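Jan 1, 2018
By Yabsira Abdella

Beltano Mesh Pen Cup, black

The Beltano is a simple round cup for pens, pencils, markers and a small pair of scissors. It is made of fine metal mesh, with a solid base, and it opens a little wider at the top, so the pens lean outward and are easy to take with one hand.

We have kept this cup in our catalogue for 8 years. Schools and small offices order it most, and many of them come back for the same colour. For this reason we do not change the model.

Because the wall is mesh, dust does not stay at the bottom so much as in a closed cup. You can also see quickly if a short eraser or a paper clip has fallen inside. To clean it, turn it upside down, tap it, and wipe it with a damp cloth. Please do not put it in the dishwasher, the coating will suffer.

The cup holds up to 13 whiteboard markers of normal thickness. If you fill it only on one side with heavy things, it can lean, so please divide the weight.

Colour: black
Sold: single, or in a box of 2
Minimum for school price: 70 pieces
Matches: Stilon letter tray and Stilon paper clip dish, both sold separately

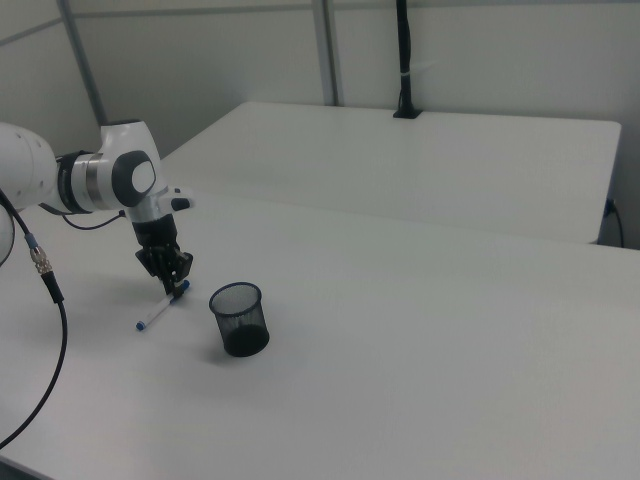 Beltano cup in black, with a white marker with blue cap. Marker not included.

Orders placed before the end of April are sent from our Venport store. For a larger quantity, or if you need grey centre dividers, please write to Alfredo Pangilinan at the sales desk and tell him your delivery address, so he can calculate the freight.

Contact: Negussie Office Supply, Venport | Copyright Negussie Office Supply | Back to top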